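Zorkora Concours Entries, data card

Version 3, Sep 10, 2023
Maintained by Anselmo Brito and Feven Tsegaye

What is in it

One table of cars entered in the Zorkora concours and its two sister shows, Alleo and Wolde. There are 2,596 rows, one per car per show. A car that went to two shows has two rows and the same car_id.

Columns

car_id: our own number, not the chassis number
show: zorkora, alleo or wolde
class: as printed in the program
body: coupe, sedan, open or other
year_built: four digits, blank if disputed
restored: yes, no or unknown
award: blank if none

Known gaps

The restored column is unknown in 603 rows, most of them from Wolde, where the entry form didn't ask. Class names changed at Alleo after the May show moved to the lake — we kept both sets and did not merge them. Award is blank for 317 rows where the results sheet is missing, so don't read a blank there as a loss. Those rows are listed in missing_results.txt.

Owner names and plate numbers were removed before release.

Use

Free for research and club newsletters. Please credit the Zevitano archive. Send corrections to Feven with the car_id and a scan of the program page.

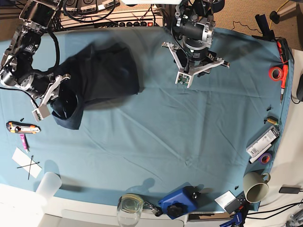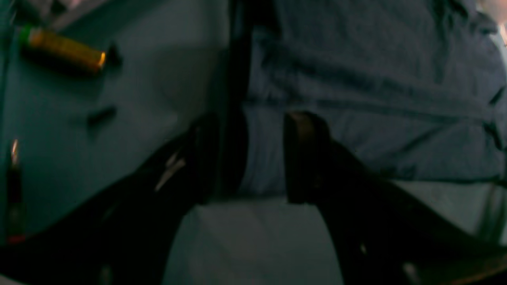
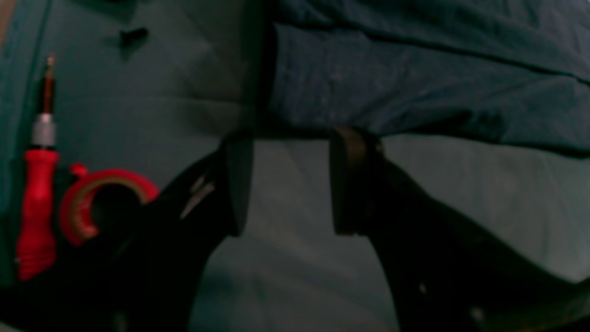 Gripper fingers and fabric, three views.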